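Shelf life of canned fish and low cans past the printed date
3 min read

We use cookies to remember your settings. Accept / Manage

Hui-mei Yuen
I am sorting a pantry in Hindport and have a lot of short round cans, salmon among them. Several are past the best-by date, the oldest by a year last November. No swelling and no rust. The pantry stays under 80 degrees F except in late summer. Is the printed date a hard limit, and does a small dent matter?
6/4/21

Tzu-hsuan Lai
The date on most commercial cans is a quality date set by the packer. Canned fish is low-acid and is heated in the sealed can, commonly to a target near 245 F depending on can size and product. As long as the seal holds, the contents stay stable well past the date. Texture and color go first.

Dents are judged by location. A shallow dent in the side wall is usually acceptable. Discard the can if the dent touches the rim or a seam, if it has a sharp crease, or if either end moves when pressed. Low cans have little side wall, so check the rims with a fingertip.

Storage temperature matters more than people expect. Mine are kept at 68 F. Write the purchase month on the lid in marker — labels tear and paper stickers fall off.
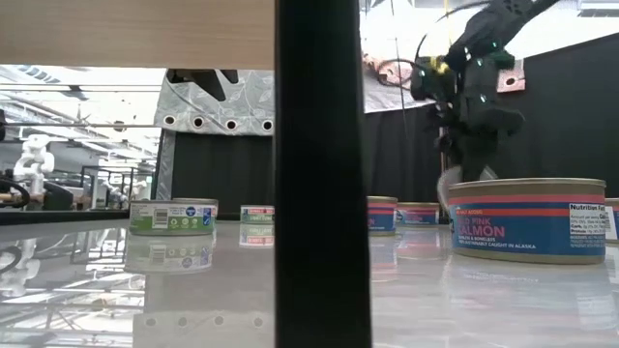
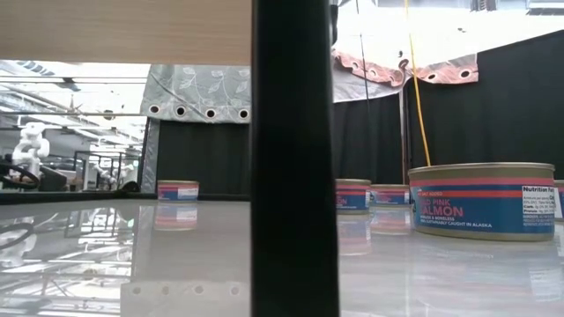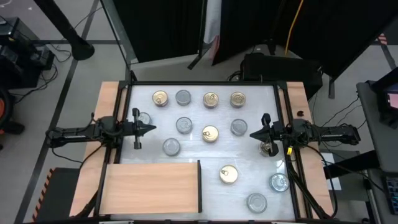
Tomato and fruit are another case. The acid works on the can lining, and I would use those within 18 months. Never taste a can to test it. If it spurts on opening or smells off, bag it and throw it out.

14 people found this helpful · Share

Peltell
just eat the oldest first. had tuna three years over, it was fine. dont store them next to the water heater like I did

Share · 2 comments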